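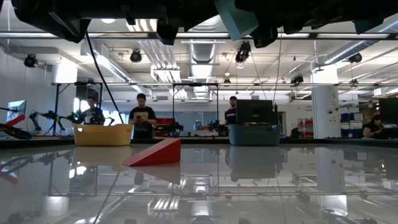
Blocks, bins and a very shiny table: our visit to the Probert workshop open day

I'd been looking forward to this one since the summer, and it didn't disappoint! Probert opened its doors on 29th November and 12 of us went over on the minibus, most of us people who run toy libraries or play sessions and wanted to see how other people look after their kit.

We started with tea in the front room (very good bara brith) and a short talk from Trefor Mostyn about foam blocks. I know how that sounds, but I could have listened to him all morning. Their lending store holds 2000 of them and they go out in sets of 100, so every set has to be sorted and checked when it comes home. He passed a few round, old and new, and it was lovely to hear people arguing over which corners wear first.

Then through to the big room at the back, which is the part I really wanted to see. It's a proper working lab, with people getting on with their own things, and the table in there is a beauty – so glossy that you get the ceiling lights and the ducts looking back up at you. A red wedge standing on it had a paler red triangle hanging underneath, its own reflection. I wanted to set out a whole castle and look at it upside down.

The storage couldn't be simpler. There's a yellow plastic bin and a bluish one at the back of the table, much the same size, with a good gap between them. We sort into five colours at home and it takes for ever, and I came away wondering why we ever thought we needed five. The bins sit at the far side, so the whole of the front is left for working on. Our own tubs live at the front, where sleeves catch them, and I moved them the very next morning.

I was also very taken with the wedges in general. Children reach for them first, in my experience, and they're always the ones missing from a set. Trefor's tip is to pack them in pairs, slope to slope, so that two of them make one tidy block and a gap shows up straight away. We tried it with the loose ones in the front room and even the big ones went together nicely. I've since done our whole cupboard that way and gained most of a shelf!

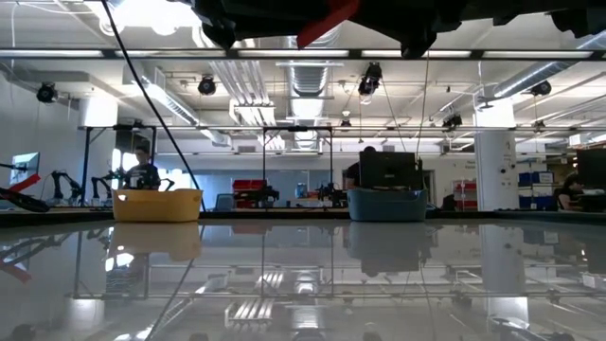

Cadi Howells wasn't so sure about having only two colours of bin. She felt that small children like a home for every colour, and that the sorting is half the fun for them, so she'd keep her five tubs and put up with the extra time. We talked about it all the way back on the bus and I think we ended up agreeing that it depends who is doing the tidying.

Before we left there was time for a look at the spares shelf, where you can buy single blocks to fill up a set. I bought four wedges and a long half-round piece I had no need for at all.

A few practical things if you're thinking of going. The parking is tight, so share a car if you can. The front room is warm but the corridor isn't – bring a cardigan. Tea is free, and the cake is by donation. The next open day is planned for January and you have to put your name down beforehand. Dilwyn Hopkin has the list for our group and there are still seats on the minibus.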